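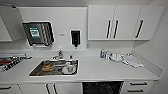
Do I need to book the hall kitchen seperately? No, comes with any Grevley Hall hire, evenings and weekends both. Kettle's in the cupboard, bring your own tea, milk etc. Double-door wall cabinet with the black handles = shared cups and plates, wash and put back please. Your own food goes home with you.

How much is it?
30 an hour for members, more for parties, see price sheet. Two hour minimum on Saturdays.

Deposit?
Yes. Also 30. Back within a week if the place is left ok. Card only now, no checks.

How do I get in?
Key safe by the side door, Pillcombe Road end. Code is texted the day before. Didn't get it? Text the bookings number, don't email, email gets read maybe twice a week.

Is there parking?
Nolte lot behind the building, free after 6. Don't block the bakery gate, they do tow.

What can we use in the games room?
Anything out on the tables. Board games, sports stuff, all of it. Missing pieces, tell us, we'd rather know. Balls stay indoors. 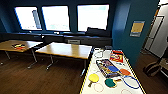
Virgilio Manalastas wrote in to ask if under-12s can book it on their own. He's got three wanting a birthday afternoon and no adult free till 4. Sorry, no. One adult in the building the whole time, insurance says so. Start at 4 instead?

Can we have music?
Till 10. Neighbors are close. Windows shut after 9 pls.

Are you open on holidays?
Closed Fri 1 January. Other holidays ask.

Cancelling?
2 days notice, full refund. Less than that we keep the deposit. October fills up fast so let us know eary if plans change.

Wifi?
Yes, password on the noticeboard in the lobby. Slow at the back.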